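Fostby Manipulation Practicum

The Fostby Manipulation Practicum is a student project course in robot learning, offered by the Sodard School of Applied Engineering. Students collect demonstrations of household tasks by hand and use them to train a control policy for a two-arm robot. The course was set up by Mawuli Zakaria, who still teaches it, and runs until June.

Format

Students work in teams of 7. Each team selects one task, writes a collection protocol and records its own data. A team must submit 400 accepted demonstrations before it is given training time. The largest set on record, from the Prirkeck team, holds 2702 demonstrations, of which 909 were later removed for tracking errors.

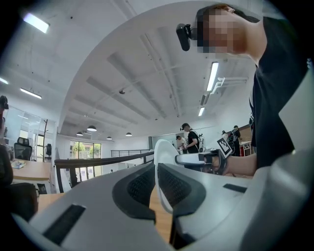
Recording sessions take up the first half of the course. Teams work without a robot at this stage, and the operator's own hands supply the motion. The grippers have two opposed fingers, with black mesh pads on the inner faces, and a square black-and-white marker is used to recover the position of the tool. Some operators also wear a small camera on a headband. Recordings in which the marker is hidden for too long are rejected by a script named Yilma, written by former student Indrek Lapiņa.

Tasks

Two-handed tasks are preferred. In the plate task, the operator grips a plate at opposite sides of the rim, lifts it and sets it down at a new spot on the table. Both tools must keep the same height during the lift. Later tasks include folding a towel and closing a box. 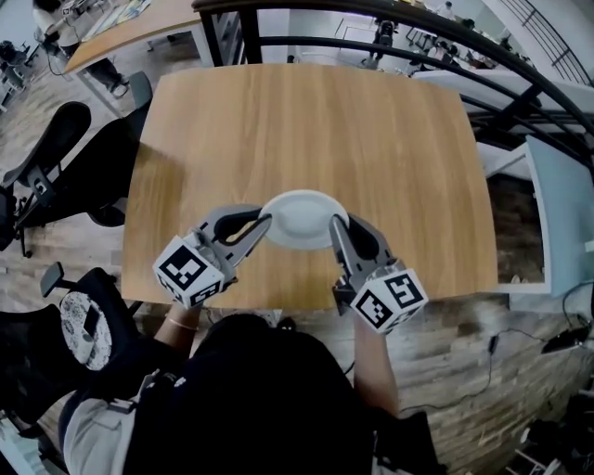 Is programming experience required for the course?
One semester of Python is required. Teams receive working training code and change only the settings file and the data loader.

Assessment

The grade is based on the protocol, the data set and a final trial on the robot. Failed trials may be repeated once.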